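We use cookies to remember your settings. Accept | Manage

Activity Table Check – Flesmont Centre
Posted in April by Saranya Mathew

Complete before the 2 pm session and keep the sheet in the blue binder. Mark each line OK, FIX or N/A.

1. Table steady, no wobble when leaned on – OK
2. Cover flat at the corners, no lifted edges – OK
Comment: A faint crease runs across the teal cover. Nothing catches on it. Leave as is.
3. Cup free of chips and sharp spots at the rim – OK
Comment: Use the dark cup only. The glass ones stay in the cupboard.
4. White cone holds its shape – FIX
Comment: Edges are slightly ragged. Fine for today, replace before the next group.
5. Small scraps picked up – FIX
Comment: One white fragment on the cover. Jean Rutherford to clear.

Cup, cone and cover, item numbers 2 to 5:
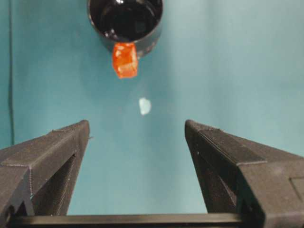
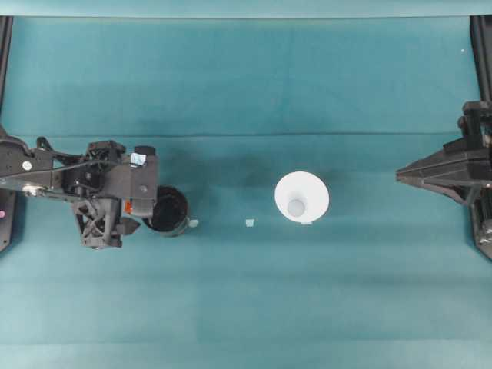
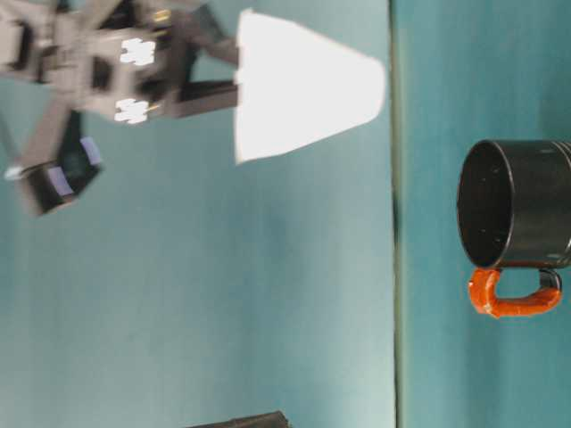
6. Cables kept off the floor and away from chair legs – OK
7. Walkway to the door clear – OK
Comment: The coat rack was moved back against the wall. Please don't drag it over by the window again, the heater is there.
8. Small parts counted in and out – N/A
Comment: Only applies when children under six are booked.
9. Spare covers in stock – FIX
Comment: 2 left. Ulla Karppinen has asked Grokholm for more in the same colour.
10. First aid kit sealed and in date – OK
11. Light over the table working – OK
Comment: Flickered when first switched on, then settled. Jouko Hakala will look at the tube when he does the hallway.

Open items from the last sheet: the bin lid is still cracked. Siiri Mäkelä has the order form for it, number 183.

Checked by: S. Mathew
Second check: J. Hakala

Contact the front desk | © Flesmont Centre | Back to top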